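Is there a robot yet that will clear off and clean a bathroom?

Asked 06/04/2024 in Home > Cleaning and Chores

I rent out a small two-bathroom place in Irville and I clean it myself between guests. It takes me 52 minutes if nothing is wrong, and most of that is the bathrooms. My brother-in-law keeps telling me to hold off on hiring help because there will be a machine for it by January. He sent me a link to a company called Verel that says its arm can "reset a bathroom." No price that I could find, just a form to fill out. I already own a robot vacuum and it gets stuck on the bath mat every time, so I have doubts. Has anyone here seen one of these do real work in a real house? I don't care if it's slow. I care if I have to stand there and watch it.

3 answers

Valeriano Lozano
Short answer is no. Hire the help.

Longer answer. I did building maintenance for years and now I do it for a shop in Noslow that bought an arm for packing. It's good at one thing, which is picking up the same carton from the same spot and putting it in the same other spot. Move the spot by a hand's width and somebody has to come over. That is with a flat floor, good light and a fence around it. Your bathroom has a toilet in a corner, a door that swings into the space, and whatever the last guest left behind.

People think the scrubbing is the hard part. I'd say it's the clearing. Before you can wipe a toilet tank you have to take everything off it, and everything on it is a different shape and belongs someplace else. A spray bottle is fairly easy to grab if it's standing up. A shoe lying on its side is soft in some places and stiff in others. A shallow bowl of what looks like potpourri has to stay level the whole way or you now have a second job. You do all of that without thinking, and you also know the shoe goes to the closet and the bowl goes right back when you're done.

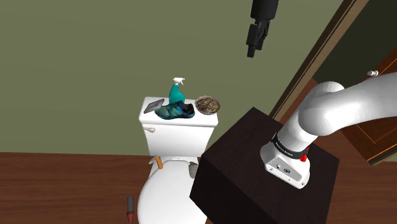
Then there is the stuff on the floor around the base, which is where I'd expect any of these to give up. Little things, tight against the bowl, with a cabinet in the way on one side. You and I get down on one knee and feel around for it. An arm has to get its elbow past the furniture first, and if it bumps the tank lid you are buying a tank lid. A lot of this gets tried out in computer simulation, and fine, that's a sensible place to drop things. But a drawn floor has no hair on it and no puddle. I'd ask Verel for one video, no cuts, in a bathroom they didn't set up – and I'd ask how many times a person stepped in.

Also find out who carries the thing up your stairs.

policarpio_fan
we got a quote for a Policarpio unit, 637 a month with a 2 year contract, and that was for wiping counters only. you have to clear the counter first. my wife laughed and that was the end of that. get a basket, dump everything from the bathroom in it, clean, put it back. works great

Guest
I think the first answer is a little hard on them. Things are better than they were. A relative works somewhere they test these and says it can pick up most bottles and cups now if they aren't crowded together. She did say someone is always nearby with a stop button, so I guess that doesn't help with your question about standing there watching. Would a better vacuum help? Mine goes over the mat OK but I had to switch to a thin one.

Comment from the asker: Thanks all. I wrote to Verel and asked for the uncut video like Valeriano said. They answered with a brochure. Going to call the cleaning lady my neighbor uses and see what she charges. Keeping the vacuum for the hallway.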